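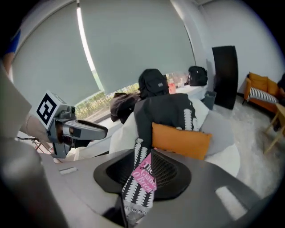

Scarf on the stool, marker up, blinds down.

Senga Munro had been fighting the scarf since February, and she loved it. Cups were easy. Boxes were easy. A scarf was a new shape every time you looked at it, and Sireck, her planner, had to look at it a lot.

"Run 29," she called across the room, and hit the key.

On her screen the marker track came up as a clean green line. Then the line jumped sideways by a hand's width, as if the gripper had blinked into another room and back.

"There! Did you see that?" She was half out of her chair. "That's the same jump Vundo logged! Frame 308, look at the timestamps!"

Rankin came over with his coffee and squinted. Two clocks, ten milliseconds apart - and the pose filter trusted the wrong one whenever the marker turned away from the camera. For weeks they had blamed the planner. Poor Sireck had been making perfectly good plans for a hand that wasn't where it was told.

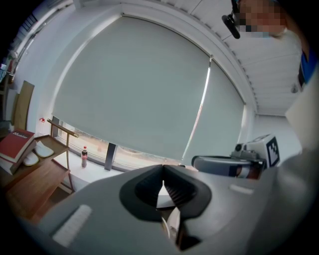
She fixed it in three lines. Well, three lines and a fourth she deleted, because it was only a rude comment about clocks. Then she played the whole morning's log back through the new filter and watched the green line bend, dip, close and rise, smooth as pouring milk.

"Again," said Rankin, who never said again.

She played it again. It was even better the second time - you could see the little pause before each grasp, where a person makes up her mind.

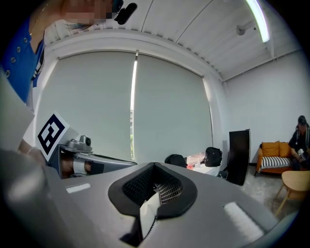 "Can it plan around cloth it hasn't met before?" Rankin asked.

"It guesses where the folds are, tries a grasp, and plans over when the guess is wrong," Senga said.

He put his coffee down and pulled a chair up to the second keyboard. She was already typing the name of the new branch, hunance-scarf, and had spelled it wrong twice.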